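Workplace Safety › Checklists › Benches and Enclosures

Enclosed bench, pre-use inspection
Site: Mikstead workshop, bay 2
Interval: weekly, Friday, before first use

1. Floor panel
Check the marble-pattern surface for lifted corners, chips and residue. Wipe with a neutral cleaner and a lint-free cloth. No solvent on the printed face.
Comment: Pass. Light scuffing near the centre, no lifting.

2. Perimeter edging
Run a gloved finger along the metal edging. Report burrs or gaps.
Comment: Pass. One burr filed at the left rear.

3. Walls and corner posts
Three walls, floral paper, two rear posts. Press along each seam and look for bubbling. Posts must not move under hand pressure.
Comment: Paper sound. Right rear post had slight play; fixing tightened and rechecked.

4. Front rail
Check that the aluminum rail is level and that both base plates are tight. Loose parts are to be cleared from the rail before start.
Comment: Level. Bolts marked with paint pen. See 5 for cables.

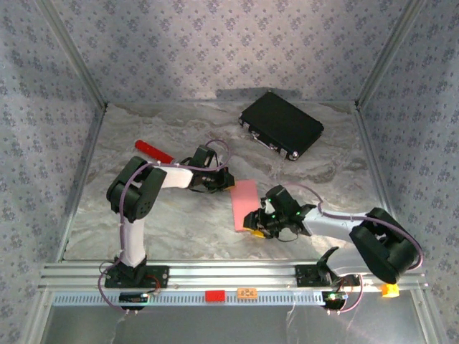 5. Cables
Purple cables must have slack through the full reach and must not rub at the shoulder joint. Check the length hanging below the rail for snags. Keep 300 mm clear of the walkway.
Comment: Left side acceptable. Right side to be re-tied, Grikier clips on order.

6. Items on the floor panel
Only items on the day's task sheet stay inside the walls. Return the rest to the Segura drawer unit.
Comment: Pass after tidy.

7. Lighting
No glare off the floor panel from the operator's position.
Comment: Pass. Diffuser due for cleaning in June.

8. Stop button and signage
Press, confirm power off, reset. Sign legible from the doorway.
Comment: Pass. Sign colour fading, replacement requested through Umar.

Open items: 5 (cable ties), 8 (sign). Bench released for use once 5 is closed.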